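Godach Desk Lunch Set: a tray, a tub and lowered expectations
Reviewed by Andri Auer
Sun 27 December

I eat lunch at my desk. I'm not proud of it, but the desk is where the work is, and the kitchen is where my brother-in-law is. So when my sister gave me the Godach Desk Lunch Set this month, I took it as both a gift and a comment.

The set is a teal plastic tray, a round white plate, a pair of wooden chopsticks and a clear plastic tub with no lid. The tub is for trash. The leaflet calls it a "clearing vessel," a phrase I have now said aloud to several people, none of whom deserved it.

I've used the whole thing for 12 lunches, mostly leftover rice and dumplings, at a table with a sheet of cardboard stood up along the back. My old Forodard tray, which this replaces, was flat as a playing card and shed soy sauce in every direction.

The tray

Easily the best part. It has a raised rim and rounded corners, and the rim does its job. I knocked over a small dish of vinegar on day two and the vinegar stayed on the tray, where I could look at it and think about my life. The color is a lot. You won't lose it in a drawer. It also holds the plate with enough space left on the right for the chopsticks, so they don't roll off toward the keyboard.

I did wish for a molded groove to park them in. They drift to a diagonal whatever I do, and by the end of lunch they look like they've had an argument.

The clearing vessel

I was ready to hate it. A tub for a tissue and a snack wrapper, when there's a perfectly good trash can under the desk? Then I used it for a week and stopped finding wrappers in my pockets.

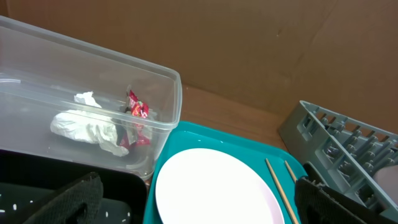
The plate

It's a plate. It is round and white and my food looked fine on it. The rim is barely raised, so anything with broth is out, and I'd call it a dumpling plate more than a dinner plate. After nine trips through the dishwasher it still looks like it did on Christmas morning at my sister's, where we opened things early and regretted nothing.

The chopsticks

Light wood, thin, no pattern. They grip well enough for noodles and are hopeless with peas, same as every pair I've owned. The Widmer pair I keep in my bag is heavier and nicer to hold, but it cost more than I'd like to tell my sister. I wash these by hand and dry them standing in a mug.

Living with it

The trouble with the tub being clear is that you have to look at your garbage. I'm a tissue-and-one-snack person, and there they sit beside the tray, being a tissue and one snack, until I get up.

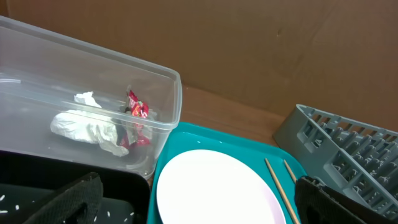 I emailed Godach to ask if a lid was coming. They sent a cheerful reply about "open-top freedom" and a coupon for a second vessel, so I may be on a list now.

Space is the other thing to think about. The tray and tub side by side want more table than you'd expect, and on my narrower desk upstairs I had to let a corner of the tub sit over the tray. It leans a bit that way. Nothing has tipped over so far, though I don't reach across it with a sleeve.

If you only want the tray, Planard sells one in much the same shape, in gray, for people who dislike joy. I'd still take the teal. As for the tub, it's on my desk right now with a tangerine peel in it, and I'll get to that after this paragraph.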